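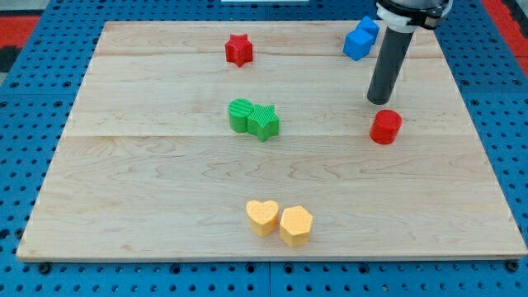
Figure 4.1 A robot arm over a board of colored blocks. The two red blocks stand apart.

Chapter 4
Sorting by Color

In Chapter 3 your team moved the arm to fixed points and back again. The program never needed to know what was on the board. In this chapter it does. You will write a program that groups blocks by color, whatever their shape, and run it on the Durkevine practice task.

A star and a cylinder look very different to us, but if both are red they belong together. Your program has to ignore shape completely – a harder job than it sounds when a ridged top changes the way light falls on a block.

Work in the same teams as before. Each team has 12 trials, and a trial ends when the arm stops or a block leaves the board. Record every trial in your notebook, including the failed ones.

Before you begin, you should be able to:
– set a safe travel height for the arm
– save and reload a list of positions

New terms: color threshold, group, contact point

4.1 What Counts as Red?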